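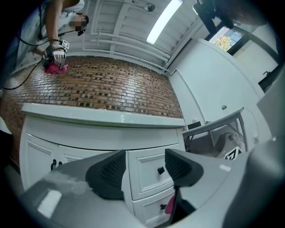

Housekeeping Practice 2
Unit 16: Wiping down a bathroom vanity
Instructor: Fasil Woldemariam
Revised 03/04/2024

Scope

This unit covers the countertop, cabinet fronts and hardware of a freestanding or wall-mounted vanity. Toilets and floors are treated in Unit 19.

Terms

Countertop: the horizontal surface, including the front edge. The edge may be straight or curved.
Front: any door or drawer face. A paneled front has a recess or molding that holds dust and dried splashes.
Hardware: knobs and handles.

Cloths

Use one cloth color for the vanity and keep it there for the whole shift. At the Bandley site the vanity color is pink. Cloths marked for toilets are not to be set down on the countertop at any time. Fold the cloth in quarters to give eight faces; a crumpled cloth is acceptable for hardware, where a flat face does not reach behind the knob.

Sequence

1. Clear the countertop. Close all doors and drawers and check that no cloth or towel is caught at a drawer edge.
2. Dry-dust the tile directly over the countertop. Textured or brick-pattern tile sheds grit, so this comes first.
3. Dampen the cloth with diluted Pemo cleaner. Do not spray the fronts.
4. Wipe the countertop from the back to the front edge in overlapping strokes. Follow a curved edge in one continuous pass.
5. Wipe each front from top to bottom – panel recess first, then the flat border.
6. Wipe the hardware. Square knobs collect residue on the underside.
7. Dry all surfaces with a second cloth.

White finishes

Streaks on white paint show best in low side light. Check from the window side with the ceiling light off, then again with it on.

Laundering

Wash cloths at 70 °C, without softener. Discard after up to 70 washes or when the hem opens.

Reading: Kurian handout, section 2, before the next session.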